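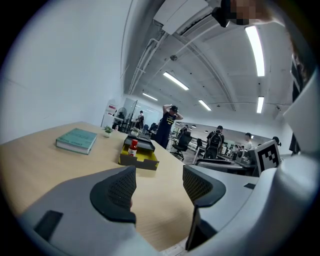 **How much should I leave out on the table?**

As much as you can lift off in one go when dinner arrives. For most people that means a tray's worth, plus perhaps one thing that was too heavy or too dull to move. If clearing the table takes three trips and a sit-down, you have left out too much.

## Tables and what lands on them

**Does Vilitby sell storage?**

No. We fix up second-hand tables at our workshop in Wanside and sell them to people who then cover them with things. These questions come from those people. Kumiko Oda answers most of them and Ingvild Strömberg answers the ones about varnish.

**Is a tray really any different from a pile?**

A tray is a pile with an edge, and the edge does the work. Once it's full you have to take something off before you put something on. Piles have no such manners. Try a shallow tray, open at the front if you can find one, so you can slide things out without knocking over the pepper.

**Can sauce bottles live on the table all week?**

They can, if they get used all week. Check the label first: plenty of sauces want to be in the fridge once opened, and they say so in very small print. Wipe the base before it goes back on the tray. A red ring on pale wood will be with you for longer than the bottle was.

**What about plants?**

Small ones, in pots without a hole or in pots with a saucer. Two is fine. At five you own a windowsill that happens to have chairs round it. Lift them out to water them at the sink and let them drain before they come back.

**I have one book that never leaves the table. Is that a problem?**

Only if you've stopped seeing it. Give it a fortnight. If you haven't opened it, shelve it, or admit that it's a coaster and stop paying the library for it.

**Where do pens, chargers and keys go?**

In a box or organiser that stands on the tray, so that they travel with everything else. Keep it small. A large organiser does not organise anything; it gives the takeaway menus somewhere to breed. We had one customer bring a box in with a table for repair and it held 77 rubber bands and a single earring.

**Will pots and trays mark the surface?**

*Ingvild:* They will if grit gets underneath. Stick felt pads on anything that gets pushed about and change them when they go shiny. Lift things, don't drag them. White rings from damp often fade by themselves over a few days, so please leave them alone and do not go at them with toothpaste because your cousin did.

**What finish do you use?**

*Ingvild:* Prulterwood hard oil on most, and a satin varnish on the Lill, our small four-seater. The Lill wants a damp cloth and nothing else. Oiled tops need a fresh coat once a year, and October is a good time to do it, before the heating goes on properly.

**How much is a Lill?**

£169, collected. Delivery within Wanside is extra and depends on your stairs.

**My family will not use the tray.**

We can't help you with that. Some customers report success with putting stray items on the owner's pillow.

*Page last updated February 17, 2026*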